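August 20, 2018
By Hussam Fakhoury

Section 4: Setting up for a demo or open day

I've run the Sarketti hand-held gripper at enough open days now to have a favourite order for all this, so bear with me if it seems fussy. Give yourself a good half-hour before the doors open. You'll want a cuppa at the end of it!

1. Charge the battery pack the night before. It's rated at 2000 mAh and you really don't want it going flat halfway through a school group.

2. Pick your spot. I like a room with a door people can see through, so the crowd can queue outside and still get a peek at what's going on.

3. Switch on the gripper and squeeze the trigger a few times with nothing in the jaws. If the two sides don't close evenly, run the jaw reset (page 306 in the big Prenix binder, if you've still got yours).

CAUTION: Fingers out of the jaws while you do this. Yes, grown-ups too.

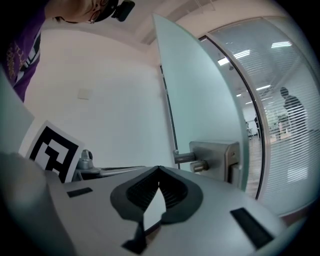
4. Check your marker cards. Black border clean, nothing sticky over the pattern, no curled corners. I keep spares in a folder (the November open day taught me that one, when a toddler made off with two of them).

5. Do one practice run yourself, start to finish, at the speed you'd like visitors to copy. Slow is good. Slower than that is better.

6. Hand it over! Let your visitor get the feel of the weight first, then give them something soft to pick up. Foam blocks are brilliant, and so are rolled-up socks.

Note: The Nassar stand holds the gripper upright between turns. Tighten the collar by hand only, no spanner.

7. When everyone's gone home, wipe the grips down, power off and put the lot back on charge.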